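I've spent most of October trying to choose a gripper, and I'd like those evenings back, please. It started when Zachary Robichaud at Pumine rang me on a Tuesday to ask if I fancied testing three of them against each other in a simulated kitchen (he knows I can't say no to a kitchen). Same arm, same controller, same chores, and at the end I'd tell him which one I'd spend my own money on.

The first was the Landry, a plain parallel jaw with two fingers, open or shut, nothing fancy. Then came the Wirnalura, which has 5 soft fingers and looks wonderful in the brochure, and last a suction cup that Zachary had thrown in for fun. We ran 1267 attempts in all, most of them overnight while I slept.
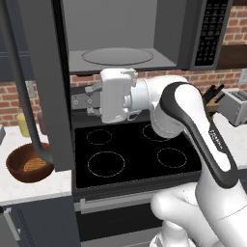 Microwaves were the chore I dreaded. You've got a door that swings right into your path, a cooktop underneath and very little room to turn a wrist, so the size of the hand matters far more than I'd expected. The Wirnalura kept catching its outer fingers on the door, and I got quite cross with it! The Landry is slim enough to sneak in sideways, though it did let go of round things more often than I liked.

Suction was hopeless on handles and brilliant on plates. I'd still keep one in a drawer.

So I told Zachary the Landry, with softer pads if he can find some. He's taking two of them up to the workshop at Plorirwood next, to try on a real arm with real crockery, and I've asked him to start with the cheap bowls.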